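Triseo Bench Cell, Plisico edition
Tabletop picking and packing for small bakeries and sandwich counters

In stock. Ships from the Clondovov warehouse. Page updated 20 Mar 2025

What you get: one arm, two-finger gripper, wrist camera, stand, cables, stop button. Clamps to a normal work table. Runs off a wall outlet.

Setup takes roughly 2 hours, less if the table is already level. Training for staff is included, up to 5 people per site. Extra seats, ask.

What changes for your crew: less reaching, less standing in one spot at 4am. The arm does the tray work, somebody still checks every tray. Shift leads pick the jobs from the tablet, no code. At Bhardwaj they moved two packers over to the order desk and kept everyones hours the same. Mārtiņš Lūse runs mornings there, his note to us: "First week was slow. Second week people stopped watching it."

Not for hot trays. Not for anything over the rated load, see spec sheet. Finger pads wipe clean, replace when worn. Spare pads part no. 91, pack of 19.

Lead time on the long-reach version is May. Standard version goes out now.

Odd shapes are where most buyers have questions, so ask for the shape test before you order. Soft play breads work fine for a first go, a croissant, braided buns and striped rolls all on one white tray, and you can swap in your own product once teh grip settings are saved. Call or use the form, quotes same day mostly. 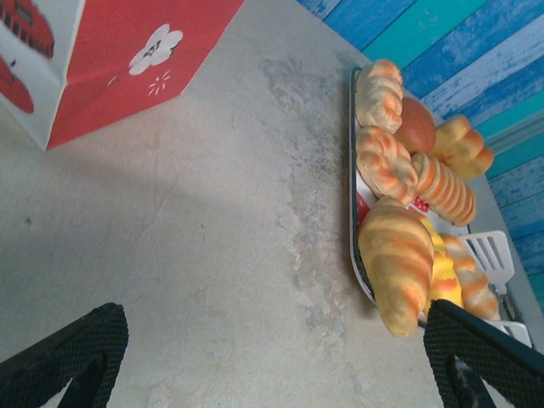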